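Section 4: Setting Up Your Budget Hearing Page

Welcome back! By now you have Trencombe installed and your town's account is open, so we can get to the part most clerks look forward to, which is putting the draft budget where residents can read it and comment on it before the council votes.

1. Sign in and choose Hearings from the left menu, then New Budget Hearing.

2. Type the name of your district just as it appears on the ballot (Zellesum, say, or Kanaan Township).

3. Upload the draft budget. Files of up to 325 pages go through in one piece; anything longer should be split by department. 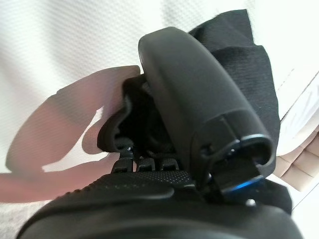 Fig. 4-1. Black gripper housing, close up.

4. Set the closing time for comments. Most towns pick 5 p.m., but do check your own charter first.

Note: If your fiscal year starts in September, change the year under Settings before you upload, or your tables will carry last year's heading.
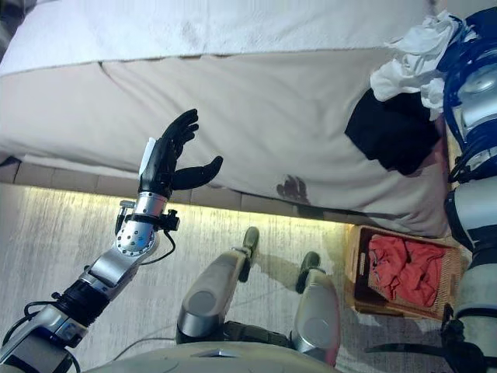
Fig. 4-2. Open black hand beside a bed.

5. Press Preview and read the whole page through slowly, with a cup of coffee if you like, and then press Publish.

Caution: Once the page is published, comments can be hidden but they can't be deleted. If you see code 303, the council calendar hasn't been linked yet; go back to Section 2 and finish that step.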